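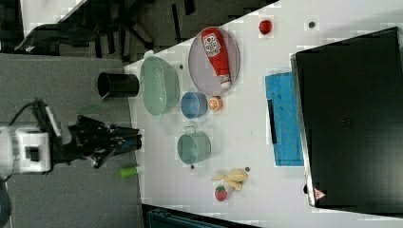 Abdelkrim Ait Brahim
Household Advice Officer, Skirness Housing Association

Caring for plastic kitchenware: washing, stains, storage and replacement

This page forms part of the Association's household advice series. It is intended for tenants in all Skirness properties, including the shared kitchens at Mansour Court, and replaces the leaflet issued in October.

Most homes contain more plastic kitchenware than the household would guess. Colanders, mixing bowls, beakers, measuring jugs and storage tubs are cheap to buy and light to handle, and many will last for years. The commonest causes of early failure are excess heat, harsh scouring and poor stacking.

Before washing

Turn the item over and look for the marks on the base. A symbol showing plates under falling water normally indicates that the item may go in a dishwasher. Where there is no mark, wash by hand. Items kept from shop-bought food, such as margarine tubs, are seldom made for repeated washing at high temperatures and should not be used in a microwave unless the marking allows it.

Scrape off food with a soft spatula. Metal knives leave grooves, and grooves hold grease.

Washing by hand

Use hot water from the tap, a modest amount of washing-up liquid and a soft cloth or nylon brush. Water straight from the kettle may warp thinner items. Wash glasses and cups first, then bowls, and leave anything greasy until the end. Oil clings to plastic more stubbornly than it does to china, and a second wash in clean water is usually quicker than prolonged rubbing in the first.
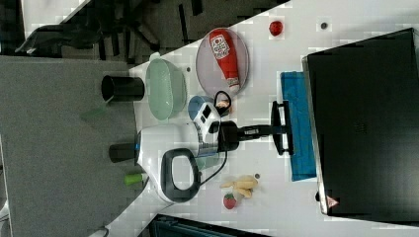

Staining is the subject on which tenants write to us most often. Tomato, turmeric and paprika carry strong colours which pass readily into plastic, above all when the food is warm or oily. Bottled sauces are no exception, and a red ketchup bottle left lying across a plate should be stood upright with its cap closed before the table is cleared. Rinse the plate in cool water first, then wash it as usual. Pale and frosted bowls show marks sooner than dark ones and are best kept for salad, fruit and dry goods.

For a stain that has already set, mix bicarbonate of soda with a little water to form a paste. Spread this over the mark, leave it for two hours and wipe it away with a damp cloth. The treatment may be repeated the following day. A sunny windowsill will also fade tomato stains, although long exposure makes some plastics brittle. Do not mix household bleach with vinegar or with any other cleaning product — the fumes are dangerous, and small kitchens are difficult to air.

Smells

Onion, garlic and fish leave a smell in lidded tubs. Wash and dry the tub, place a crumpled sheet of plain paper inside, close the lid and leave it overnight. If the smell remains, wipe the inside with the cut side of a lemon and wash again. Lids should be stored off their tubs, or resting loosely on top.

Colanders and strainers

Colanders deserve more attention than they generally receive. Starch from pasta and rice dries hard in the holes and is awkward to shift once set. Rinse from the outside inwards as soon as the food has been drained, so that the water pushes any residue back the way it came. For blocked holes, soak the colander in warm soapy water and work over it with an old toothbrush kept for that purpose.
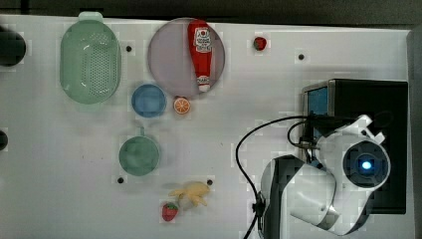
Colander and plate: check rims and drainage holes for residue before putting away.

Check the maker's guidance before draining boiling water through a plastic colander. Set it level in an empty sink, pour slowly and away from the body, and keep children out of reach.

Drying and storage

Air drying is preferable to a tea towel that has already been used for hands or surfaces. Stand cups and bowls at a slight angle on the rack so that air can reach the inside. Items put away damp may develop a musty smell, particularly in cupboards on an outside wall. Tenants in the ground-floor flats at Flelilell Road should leave a small gap between stacked items and the back of the cupboard.

Stack by size, with the heaviest at the bottom. Limit each stack to seven pieces. Taller stacks tend to jam, and pulling them apart is a frequent cause of split rims. Should two bowls stick together, stand the lower one in warm water and fill the upper one with cold. They will normally part after a few minutes.
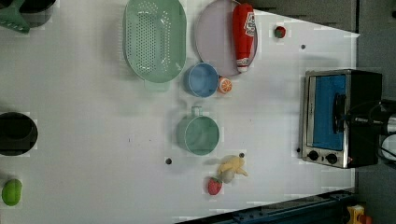 How often should plastic kitchenware be replaced?
There is no fixed period. Replace an item when it is cracked, deeply scored, warped or sticky after washing, or when a lid no longer closes properly. Chopping boards wear sooner than bowls and should be looked over every month.

Disposal

Rigid plastics are not accepted in every kerbside collection. At Mansour Court they may be placed in the bins marked Ultutent, which stand beside the bicycle store and are emptied at 7 a.m. Items must be clean and free of food. Sound pieces that are no longer wanted may be left on the exchange shelf in the laundry room, where they will be kept for three weeks.

Further copies of this page, including a large-print version, may be requested from the Skirness office on extension 2519.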